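Four months of home care visits, and what I learned about the paperwork

My mother came out of the hospital in June with a new hip and a list of things she must not do. I live in Kokville, she lives in Drurkmont, and between us there are 62 miles of road with one gas station. So we needed home care, and we needed it quickly. I am writing down how it went while I still remember it, because English is my second language and the forms were hard for me. Perhaps they are hard for other people too.
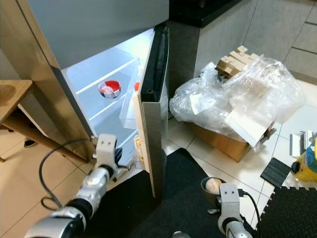 4 min read

The first agency I called was very kind, but they had no one for the mornings. The second one, Dinsa, could send a person at 8 in the morning and again in the evening. The lady on the phone asked me what my mother's "level of need" was. I did not know that this is a fixed expression with a meaning. I answered that she needs a lot of patience, and there was a silence.

What she wanted to know was the result of the assessment. A nurse must visit first and write down what the person can do alone: wash, dress, stand up from a chair, take the tablets. If you are at the beginning of this, ask for the assessment while your relative is still in the hospital. We waited until she was home, and we lost 2 weeks. In these weeks I slept on her sofa and worked from her kitchen table with a very weak internet.

Then came the question of money. My mother has a small pension, and I had supposed that all the care would be covered. It was covered in part. The rest we paid ourselves, and by the end of September it was roughly $4000, with the extra evening visits included. I do not complain about the price. The carers worked hard and I think they are paid too little. But I would have liked to hear this number in the first week, and not find it on the third invoice. 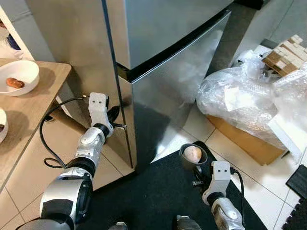
Morning, in the kitchen

The care plan is a folder which stays in the house. Every carer writes in it what was done and at what time. I read it each time I visited, and I recommend this to everyone. In the folder I saw that six different people came in the first month. They were all polite, but my mother had to explain to each one how she likes to be helped in the shower. She became tired of it and started to say that she did not need a shower.

I wrote to the agency about this. My letter was too long and I am afraid also too formal, but the answer was good. They gave us two regular carers for the mornings and one for most evenings. After that my mother began to complain about other things — a healthy sign, I think.

There is also a group called Fulanness, where families who use home care write to each other. I asked there if it is normal to request the same carer every time, or if it is rude.
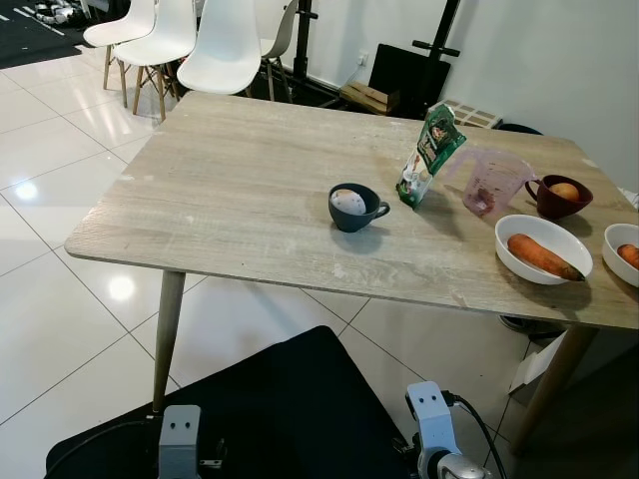
One member wrote back that it is not rude at all, that her father had asked for it from the first day, and that I should have the request put into the care plan itself, so it is not forgotten when the office staff changes. She also told me to ask who comes when the regular person is on vacation. I did both things the same evening.

Now we are down to one visit per day. My mother walks to the mailbox and back, which is 100 steps by her own counting, and she wants to stop the care completely before winter. I would prefer to keep the mornings a little longer. We have a review with the agency next month, and I have already started a page of questions for it. The first one is about the notice period, which I have read three times in the contract and still do not understand.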